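Changes to memorial notices and the contact register

From the newsletter of the Thepsuriya Club

The rules for death notices, memorial gatherings and the next-of-kin register were last written down when the club still met above the old post office. They have now been revised. The new text was approved at the September meeting and takes effect on Thu 17 October. What follows covers the parts that members and their families are most likely to need. The full text is in the gray binder at the front desk.

Reporting a death

The first call should go to the club office during opening hours, or to the duty number on the back of the membership card at other times. The person calling need not be a relative. The office will ask for the full name of the member, the date of death, the place, and the name and phone number of the person who is handling the arrangements. If the caller does not know one of these, the entry is opened anyway and marked incomplete.

No notice is posted until a relative, an executor or a named contact has confirmed the death by phone or in writing. Messages passed on through chat groups do not count as confirmation. On two occasions a name went up on the board before the family overseas had been told, and the rule has been tightened on this point. The office will hold a notice for as long as the family asks.

Deaths of foreign members should also be reported to the embassy or consulate concerned. The club does not do this on a family's behalf, but the office keeps a sheet of current phone numbers and will hand it over on request.

Wording and length of notices

A short notice gives the name, any nickname by which the member was known, the years of birth and death, and the time and place of the funeral. It is posted on the board and sent by email on the same day it is confirmed.

A longer piece may be printed in the newsletter. The limit is one page, which in the present layout holds one photograph and four or five paragraphs. Text should be sent as plain text or in a word processor file. Scanned handwriting is accepted but adds a week, as it has to be typed and sent back for checking. Photographs should be sent as separate files and at full size. Pictures pasted into a document lose detail and often print badly.

Names are the most common source of error. Please write the name as it appears on the passport or ID card, then the name used at the club, if different. For Thai names, give both the Thai spelling and the preferred spelling in English letters. The editor will not change either. 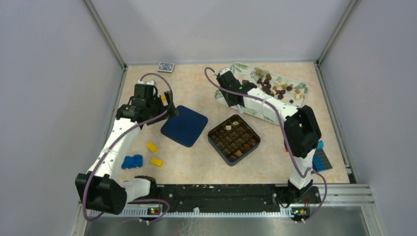 Eulogies read at a service can be printed in place of a written piece. The speaker must agree, and the text may be cut to fit the page. Jokes and stories about third parties will be checked with those people where they can be reached. The closing date for each issue is the tenth of the month, and a piece that arrives later is held for the next one.

Memorial gatherings

The upstairs room at Pendadel House can be reserved for a gathering after a service. The charge for members' families is nil. A deposit of 2,000 baht is taken on the day the booking is made and returned when the room has been checked. The kitchen is included. Outside caterers may be used, but they need to be named on the form, and deliveries come to the side gate only.

The room is booked in blocks of three hours. Setting up and clearing away both fall inside the block, so a family expecting a long afternoon should ask for two. Regular activities will move for a memorial if the office has at least two days' warning. With less than that, the group leader is asked, and may say no.

Sound and display equipment is as follows: one amplifier with two handheld microphones, one screen, and one projector with an HDMI lead. Slide shows should be brought on a USB stick and tested the day before. The projector does not play every kind of video file. Music licensing is covered for recorded music played in the room. A live band needs a separate form.

Alcohol may be served under the ordinary house rules. Candles must be in glass holders. Incense is allowed on the balcony but no longer indoors, after the smoke detectors were replaced with a more sensitive type.

The next-of-kin register

Sakda Klinhom has spent much of the year moving the register from card files to the Cestotach system. The work is finished. The register holds 2,146 entries, counting current members, lapsed members and members who have died. Entries for lapsed members will be kept for 18 months after the last subscription was paid and then deleted. Entries for members who have died are kept with the name and dates only.

Each current entry has room for two contacts. The first should be someone who can be reached by phone in the same country. The second can be anywhere. Both need a phone number with its country code and an email address. A postal address is optional. The entry also has a line for the location of a will. Write where the will is kept and who holds it, and do not send the will itself. The club has no safe and will return any original document it receives.

A further line is for wishes about the funeral. What is written there has no legal force. It is passed to the first contact and to no one else. Most members who have filled it in have used it to say burial or cremation, to name a temple or church, or to ask for a certain piece of music.

Access is limited to the office manager and one deputy. Every time an entry is opened the system logs it, and a member may ask to see the log for his or her own entry.
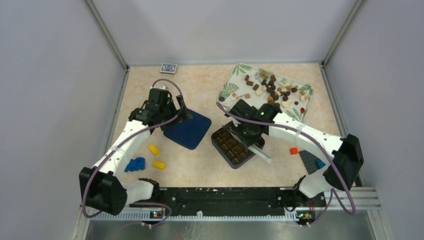 Two robot arms over a marble-patterned tabletop with a navy-blue mat.

Checking your entry

All current members will receive a printed copy of their entry with the renewal letter. Correct it in ink, sign it and return it, even if there are no changes. An entry that has not been signed for two renewals in a row is marked as unchecked. The office will still use it, but will warn the family that the details may be old.

Changes between renewals can be made at the desk on production of a membership card. They cannot be made by phone. Email changes are accepted from the address already on file, and a reply is sent to that address before the change goes in.

The memorial book

The bound book in the reading room has 18 blank pages left. A second volume has been ordered from Temex in the same size and binding. Entries will carry on in date order and the first volume will stay on the shelf. Families who wish to add a photograph to an existing page should use the paper corners kept in the drawer, as glue has damaged several of the early pages. Please do not write in the book without speaking to the desk first - the order of pages has to match the index.

Questions about notices and gatherings should go to Rattana Ongart at the club office. Questions about the register should go to Sakda Klinhom, in writing if possible. Booking forms for Pendadel House are in the rack by the stairs, and the old yellow forms will be accepted until they run out.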